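1/ Our student robotics club has spent the whole of June teaching a computer to use a microwave. I am told this is the future. Thread, for those of you who asked what I do with my evenings.

2/ The project is called Flostlow. It was named by vote, at the end of a long meeting, by people who wanted to go home. The rival name was Bindadance, and I still think about it.

3/ The plan: a person does a kitchen chore holding a pair of hand grippers, we record it, and then we do it again until the person loses the will to eat hot food. Every recording goes to the model. Eventually a robot arm at Luik does the same chore without complaining.

4/ Luik is the lab down the hill that lends us the arm. They lend it for two hours at a time and they watch us the way a librarian watches a kid with a juice box.

5/ Things I believed in the first week: opening a door is one action. Things I believe now: opening a door is a reach, a hook, a pull, a bit where the microwave comes with you, a push to put the microwave back, and a word I can't post.

6/ Our target was 1,473 clean episodes. Fletcher Paewai came up with that number and will not say how. I've asked him at three separate lunches.

7/ "Clean" means both grippers stay in view, both marker cubes can be tracked, and the person holding them doesn't stop to scratch their nose. You would not believe how much of human life is nose. 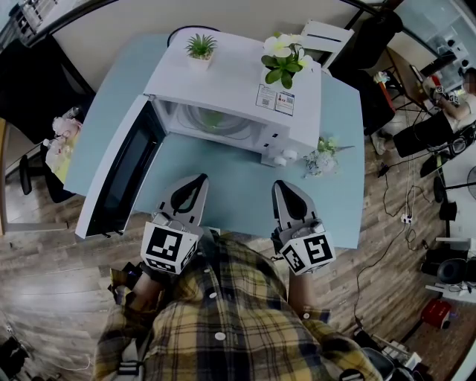 *Door open, plants on the roof, hands in position. Microwave station, mid-afternoon.*

8/ Plants on top are part of the setup. So are the flowers lying next to the knobs. If every recording has the same bare white box in it, the model learns the box and then panics at the first sign of a home. We swap the clutter between batches. I have become a person with opinions about fake flowers.

9/ Two stations run at once, so there is usually somebody across the room with their own pair of grippers. You'd think this would be companionable. It's more like sharing a library table with someone who is also trying to pick up a spoon with tongs.

10/ Best batch so far: 121 episodes in one afternoon. Worst batch: 48, all thrown out, all mine. I had the marker cubes on the wrong hands. Left was right, right was left, and the tracker dutifully recorded a person with their arms on backward. Fletcher trained on it anyway "to see." He saw.

11/ A few people asked about the knobs. We are not doing the knobs yet. Doors first, then putting a bowl in, then knobs. A round knob and a curved jaw have very little to say to each other. I gave it one private try and would like it kept private.

12/ Somebody from Estaretti (the other club, the one with matching jackets) came by and asked why we don't write a program for opening the door. We do have one. It works beautifully on a microwave that is exactly where the program thinks it is. Move the table by a thumb's width and it opens the air next to it, with total confidence.

13/ The first trained version got its turn on the arm last week. Up to half the tries ended with the door open, depending on whether you ask me or Fletcher. We disagree on what counts as open. I say a bowl has to fit. He says light has to get in.

14/ My favorite failure: it reached for the door, stopped, and hovered there for a good long while. We checked the cables, the tracking, the code. Then we went back through the recordings and found that I do this. I hover. Every single time, like I've forgotten what I came into the kitchen for.

15/ So there's now a robot down the hill with my bad habits, and the first item on the to-do list is getting other people to record doors. If you're a student here and have two hands and a free evening, reply or message me. No experience needed. We supply the snacks — cold ones, for the time being.

16/ Several replies asking if the microwave gets used for food. No. We have a different microwave for that, and the line for it is terrible.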